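A word about walls

I've had a good many emails since the last issue, and most of them were about shelves (keep those coming, I love them), but the one that stuck with me came from Ikhsan Ong, who wanted to know what on earth to do with a plain grey wall and a lot of cable. I have opinions on this! I've spent most of the autumn doing up the small workroom at Marikar, and the wall was the first thing I tackled and the last thing I finished.

It used to be magnolia. Before that, judging by the chips, it was a sort of hospital green, and before that I don't like to think. I filled the holes in June, sanded them badly, sanded them again, and then lost my nerve over the colour for weeks. I had 10 little sample pots lined up on the windowsill and a patch of each on the old lining paper. White was too glaring with the lamps on. The warm greys went brown by teatime. In the end I went for a pale one from Presier that has a tiny bit of lavender in it, and I've been pleased with it ever since, even if my sister says it looks like a dentist's.

Martim Henriques did the cutting in round the ceiling because he has the steadier hand, and I did the rolling. Two coats, with a whole day between them. The tin says you can get away with four hours and I suppose you can, but I tried that in the hallway once and it dragged. 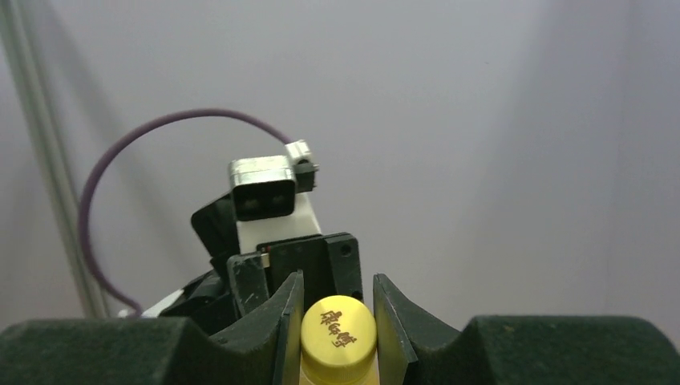

The pale grey wall at Marikar, with the purple cable in front of it.

Now, cables. I used to buy black ones for everything and then spend half my life following them along the skirting to find out which was which. Coloured ones are so much easier. I like a dull purple against the grey – it's quiet enough that you don't mind looking at it, and you can still pick it out from across the room. Don't pull them tight, either. A nice open curve is kinder to the plug end, and you'll be glad of the slack the first time you want to shift something along a bit.

For the runs that do have to go along the wall I use the stick-on clips from Clostico, which come in a bag of 100 and cost me £5.10 with postage. Wait until the paint has properly hardened before you stick anything to it. I gave mine around a fortnight, and the one clip I put up early (I was impatient, there was cake) took a thumbnail of paint off with it.

I've also been asked about marks. A matt wall does show every knock, so I keep a jam jar of the leftover paint with the name and the date written on the lid, and a cheap child's brush to go with it. Dab, don't wipe. If you wipe you get a shiny patch, and then you'll see it every time the light comes in sideways.

Next on my list is the floor, which is a whole other story and involves a sander I haven't yet worked up the courage to hire. Skulura have promised me a few offcuts to try in the corner first. If any of you have laid cork over old boards, do write and tell me how it went – the bad bits as well, please.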